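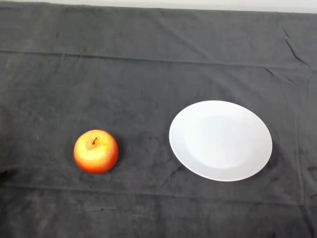 How much should a small contractor spend on getting reviews?

Next to nothing, at least in money. The owner of Treloar Roofing in Steston put 374 dollars into it over the whole first year, nearly all of that on printed cards and stamps. What it costs is the asking, and most crews hate the asking.

We got the owner on the phone between two estimates. Truck door slamming, dog somewhere. He started the company with a ladder and one helper and says that for a long time he had no marketing at all. "I had a sign on the truck. Half of it peeled off, so for one whole summer we were 'loar Roofing' and people still called."

The calls dried up anyway. A bigger outfit from Rotesitz moved in with yard signs and a page full of five-star reviews, and Treloar had 5 reviews total. One from his cousin. "You can have done good work for years and the lady with the leak has no clue. She's looking at her phone."

So, reviews. His first try was an email blast to every old customer he had an address for. Bad idea, he says now. A lot bounced, and a few people wrote back mad about gutters he did ages ago. "I fixed two of those gutters. Should of fixed them before."

What worked better - asking on the last day of the job, in the driveway, when the magnet sweep is done and the customer is looking up at the roof. The foreman hands over a card. Card has a short web address and one line: tell people how we did. No gift card, no discount. He's firm on that. "If I pay you for it then what is it. It's an ad."

The follow-up goes out three days later as a text. He uses Tedau for that, a scheduling program he already had for the crews, and the reminder was a box he'd never checked. "I was paying for it every month. Did not know it was there."

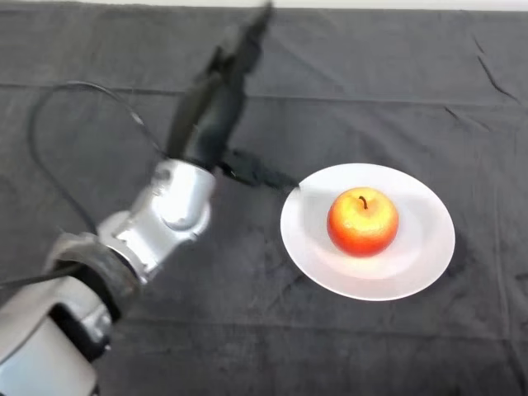 The text is two sentences and he wrote it himself, in the truck. Signs it with the company name and his cell. People text back with questions, which he didn't expect, and some of those turn into work. A porch. A chimney flashing. One full tear-off, from the neighbor of somebody who got the text and passed his number over the fence.

He set a goal of 100 reviews and hit it in June. Did the phone ring more? "It rang different. They already decided. They're asking me when, not how much."

Bad reviews he answers the same night, short, and never before supper. There was one that stung, a one-star about nails in a flower bed. He went over there with the magnet himself. The review stayed up, she added a line to it. He's fine with it. "A page with no complaints, I wouldn't beleive it either."

What about ads? He tried them once, 2088 dollars in a single spring, and got calls from towns he won't drive to. Might try again with a smaller map. Next on the list is photos of finished jobs, he has hundreds on his phone and none on the website.

Any advice for a crew starting from zero? "Ask the customer you just finished with. Today. Don't go back through the shoebox." Then the other line was ringing and he had to take it.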